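Handheld gripper pre-session checklist, with my comments
27 September 2023
By the Colthorpe floor safety desk

I've used this list since May and scribbled on it so much that the Kedanar site asked for a clean copy. So this is the clean copy, scribbles included! Mark each line OK, FIX or STOP. A STOP means the grippers stay down until it's sorted.

1. Finger tips. OK
Run a thumb (gloved, please) along both edges of each finger. I'm feeling for nicks and for any wobble where the finger meets the joint section. The Kaplan rule is to swap fingers every 1,000 cycles, and I'd do it sooner if the tip has gone shiny.

2. Screws and joints. OK
Snug, not cranked. I've stripped one by being keen, so now I use the short driver and stop when it stops.

3. Marker blocks. OK
Wipe the faces with a dry cloth, no spray. Check that left is in the left hand and right is in the right hand. Sounds silly, but the patterns differ and a swapped pair can spoil a whole session before anyone looks at the log.

4. Indicator light. OK
Look for it before you start and again at every break. If it goes out, set the gripper down and write the time on the sheet.

5. Wrist and sleeve. FIX
Any cable near the wrist gets clipped so it can't snag when you turn your hand over. Loose cuffs get pushed up or taped. I wrote this one up as FIX because I want a second clip on the right side, and the ones in the drawer are too big (I tried, they slide).

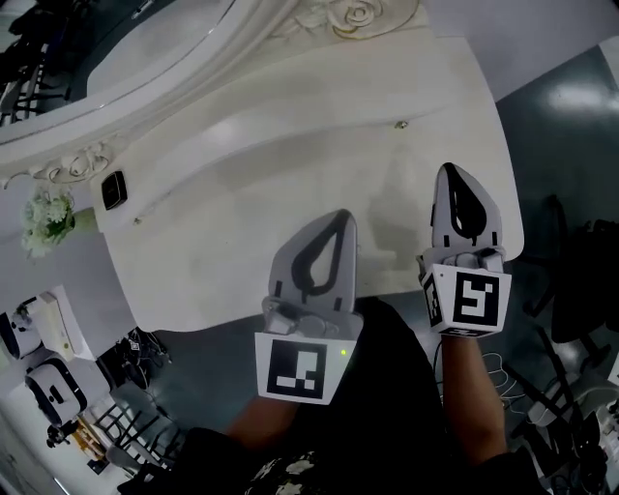 6. Floor and cables. FIX
My usual gripe. Our rule is 600 mm of clear floor on every side a person might step back into, and coils of cable count as "not clear" even when they're lying flat. Chairs go right back or right out. I'd like cable covers on the order from Banda this time, the low kind you can roll a cart over.

7. Table surface. OK
Wiped, stable, no rocking when you lean on it. Scuffs are fine by me. Anything with a raised rim needs a slow practice pass first, so you learn where your knuckles are going to meet it.

8. Glare. OK, with a note
Glossy floors and glossy paint bounce the ceiling lights around, and a marker in glare reads badly. Tilt your hands through the full range and watch the tracking. If it drops, dim that row of lights and try again.

9. Breaks. OK
Put the grippers down after 100 runs, sooner if your forearms say so. I never used to bother and my wrists let me know about it!

Open items: 2, both FIX, no STOP. Clips first, then the cable covers. Recheck lines 5 and 6 before the next session and initial the sheet by the door.

Related checklists
Battery charging shelf
Fixed arm cell, weekly walk-round
Cart and trolley brakes

Contact the safety desk | © 2023 Colthorpe | Back to top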